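Introduction to Currency Markets
Handout 6: Reading a wave count and sizing a position
Onthorpe evening course, 13/06/2022

Bring this sheet with you, along with the charts you marked up for Handout 5. The sheet covers the second half of the topic, so the basic vocabulary (pip, spread, lot, margin) is taken as known.

1. What a wave count claims

A wave count is a way of labelling price swings. The usual scheme has five waves in the direction of the main move, numbered 1 to 5, and then three against it, lettered A to C. That makes 8 in a full cycle. Each wave can be split into smaller ones, and this is where most disagreements start.

Three rules are normally treated as fixed:
Wave 2 does not go back past the start of wave 1.
Wave 3 is never the shortest of waves 1, 3 and 5.
Wave 4 does not enter the price range of wave 1 (diagonals are the exception).

If your labels break one of these, the count is wrong and you start again. Passing all three does not make it right. Two people can label the same chart differently and both stay inside the rules.
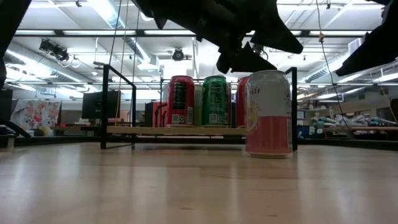

2. The level that cancels the count

Write down, before you do anything else, the price at which your count fails. For a rising wave 3 this is normally the start of wave 1. Some traders use a closer level -- the low of wave 2, say -- and accept being stopped out more often.

Do not move this level once the trade is open. In the February exercise several groups relabelled the chart after the price had gone through it, and the marks reflected that.

3. Position size

The distance to the cancelling level sets the size of the trade. Work in this order:
Decide the amount you are prepared to lose.
Measure the distance in pips from entry to the cancelling level.
Divide the first by the second. The answer is your value per pip.

Worked case, from the Mollel practice account: the loss limit is 300 pounds and the distance is 33 pips. 300 divided by 33 gives 9.09 pounds per pip. Round down to 9. The spread comes on top, so use the price you would really deal at and not the mid price.
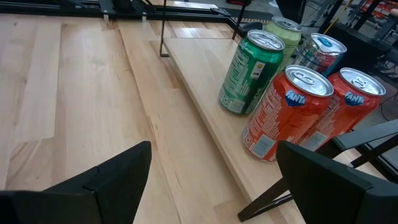 Cans on a wooden shelf board above the tabletop.

4. News and the calendar

Wave counts take no account of scheduled news. Rate decisions and jobs figures can carry the price through a level in seconds, and a stop may be filled well beyond it. Check the calendar first. If a release is due before your trade is likely to finish, either halve the size or wait.
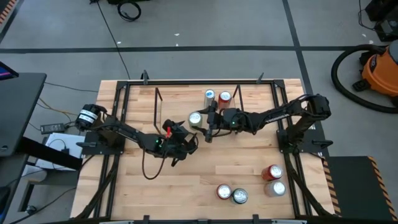

Thin trading has a similar effect. Spreads widen late on Friday and over bank holidays -- allow for this when measuring your distance.

5. Work for next session

Take the Bideck daily chart and produce two different counts, both within the rules. Give the cancelling level for each, and the value per pip on a loss limit of 300 pounds. One side of paper.

Reading: Bindemcombe course reader, section 8.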